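How do you teach a robot to tidy a kitchen?

Picture your kitchen bench at home. There might be a toaster, a cereal box, some cups and a bag of chips, and every day they're in slightly different spots. You don't even have to think about it. For a robot, a messy bench is one of the trickiest puzzles going!

At the Clolberg lab, researchers are working on a method called learning from demonstration. A person steers the robot arm through a job, such as picking something up out of a box, and the computer records every bend and twist. Then they do it again. And again!
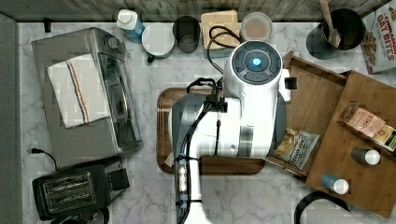

The team started with 5 jobs and recorded 300 demonstrations. After each batch, they moved everything to new places so the robot couldn't just memorise one layout. It had to learn what to look for, the same way you can find your lunch box wherever you left it.

Next came the test, called the Postard trial. The robot had 200 tries with no person steering. It missed 32 of them, and the researchers were thrilled! Every miss shows them what to practise next. Crinkly packets are hard, because they change shape when they're squeezed and their shiny sides bounce light in all directions.

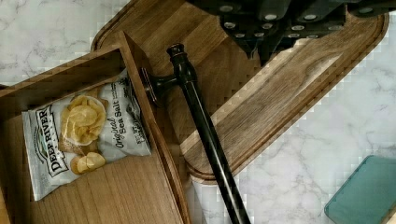

How does the robot know where its fingers are?
Sensors in each joint measure how far it has turned. The computer adds up all those turns to work out where the gripper has ended up.

More to explore
Why do robots need joints?
Zirnero: the robot that sorts seeds
Make a cardboard gripper

Kwok Science for Kids | Contact us | Back to top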